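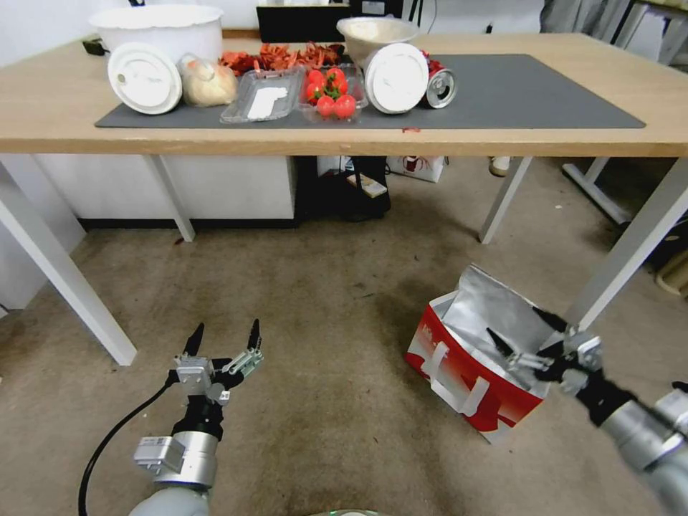

**Summary:** Allergen and storage labels print blank, or with the previous item's text
**Site:** Kotgate, teaching kitchen
**Application:** Sayegh Labels, connected to the Asetti stock list
**Priority:** 2
**Status:** Resolved, awaiting confirmation from the site
**Assigned to:** Subbarao Unnithan

## Fault as reported

The site reports that labels requested from the kitchen terminal have been printing incorrectly following the November update. Some labels carry a storage date but no product name. Others repeat the name and allergen line of the item printed before. The fault is intermittent and has been seen by staff on both shifts. Handwritten labels are in use until further notice.

## Investigation

**09:15** Remote session opened. The printer passed its self-test and was ruled out. A test label sent directly from the print queue was correct in every field.

**09:40** The same label was requested through Sayegh Labels and printed without a product name. The log recorded a timeout of 200 milliseconds while the name was being fetched from Asetti. 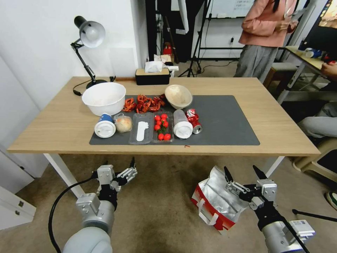

**10:20** The timeout was compared with the settings held for the Grarnidari site, where no fault has been reported. Grarnidari allows 3 seconds. The update had replaced the Kotgate value with the default. The local setting had not been included in the backup taken beforehand.

**10:50** The value was corrected and the label service restarted. Product names returned, but the repeated allergen line remained on certain items.
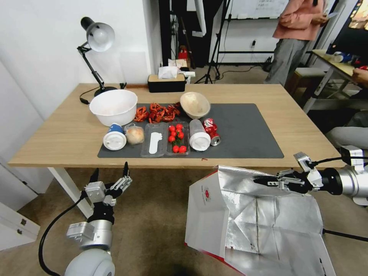
**11:30** The remaining fault was traced to the packaging field in the stock list. Where this field is empty, the application keeps the last allergen line in memory. Items entered by weight have the field completed automatically, whereas those entered by hand do not. A clear plastic tray of cherry tomatoes and a round bun in a clear plastic bag need different entries, "tray" and "bag", and both had been left empty. The bun must carry a wheat warning, so the site was asked to check its existing label against the supplier's sheet.

**12:05** Empty packaging fields were completed for about 10 items. Test labels were printed for each and compared with the stock list. All were correct.

## Action required from the site

1. Remove and destroy all labels printed from the terminal following the update.
2. Reprint labels for any food still in storage.
3. Complete the packaging field whenever a new item is entered by hand.
4. Confirm by reply that printing is normal on both shifts.

## Further action

A request has been raised with the application supplier to clear the allergen line between print jobs. The ticket will remain open until the site has replied. Any further blank label should be kept and its print time noted on the reverse.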